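Tutura – a little dataset of handwritten recipe cards

README

Hi! If you've landed on this page you probably like old recipes, or you're trying to get a computer to read bad handwriting, or both (welcome, friend). Tutura is my collection of typed-up recipe cards, all in plain text, with a spreadsheet that ties everything together. There are 1620 cards in it right now.

Most of them came from my neighbor Paraschiva Bratu, who let me borrow card after card from her kitchen drawers and then sat with me while I puzzled over the spelling. The rest came out of an estate sale in Zirnthorpe, where I paid way too much for a shoebox and have never regretted it.

What's in the download

cards.csv – one row per card, with an ID, a title, the source and my best guess at the decade
text/ – the typed-up cards, one file each
units.txt – my running list of odd measurements ("a teacup, not the good one" is in there, and I love it)
notes.txt – stuff I wasn't sure about 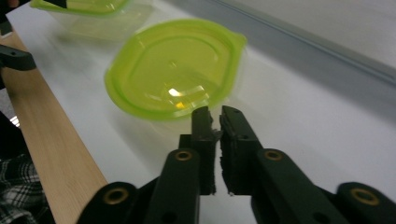 I typed everything exactly as written, so if a card says "bakeing soder" then that's what you get. The cleaned-up spelling lives in its own column called text_clean, and only 887 cards have that filled in so far. I do a few in the evenings when there's nothing good on TV, so please be patient with me!

Sources are marked with a short code. P is for the Bratu cards, Z is for the shoebox, and S is for a small stack from the Sukgate church supper, which is nearly all casseroles. If you're counting desserts, leave S out or your numbers will look very sad.

Known problems

The decade column is shaky. I went by paper, ink and brand names, and two of us argued over plenty of them.
Oven temperatures are missing on a lot of cards. People just wrote "hot oven" or "slow oven" and I left it that way.
There are 9 cards where the back got stuck to another card, so the recipe stops halfway. Look for partial = 1.
Fractions are written out like 1/2 and 3/4, with no fancy characters. I learned that one the hard way after my first spreadsheet turned half of them into dates.

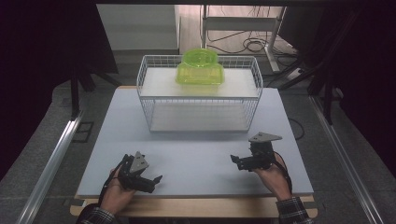

Can I use these recipes in my own cookbook or app?

Go right ahead, as long as you credit Tutura somewhere and keep the source codes with the cards. Please ask me first about anything marked P with family = 1, which are the ones Paraschiva wants kept with her name on them.

Changes

Version 2 came out in June. I fixed the Pascu plum cake (it had the sugar listed twice – sorry to everyone who baked it), merged a bunch of duplicates, and renamed the "misc" category to "pickles and such". If you spot a typo that looks like mine, send me the card ID and the line, and I'll go back and check it against the original.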